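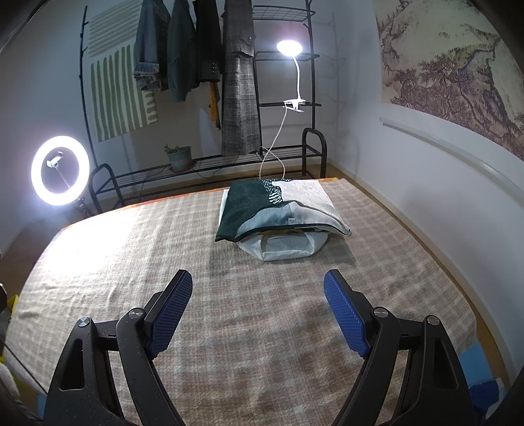 Hand-held gripper, jaws open, with the folded bag on the plaid blanket.

Running the folding station at an open day

1. Set the lamps before visitors arrive. Glare on the blanket hides fabric edges.
2. Open the jaws fully and approach low.
3. Close on one layer of cloth — pads flat, wrist still.
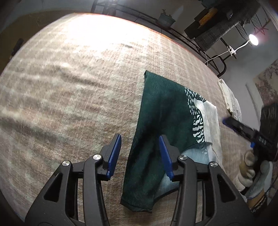
Green garment laid out between the blue pads, second gripper at right.

4. With two operators, agree on who lifts first.
5. Allow 8 minutes per visitor. Log each attempt on the Tridby sheet.

Questions to Themis Spanos, Zodeck.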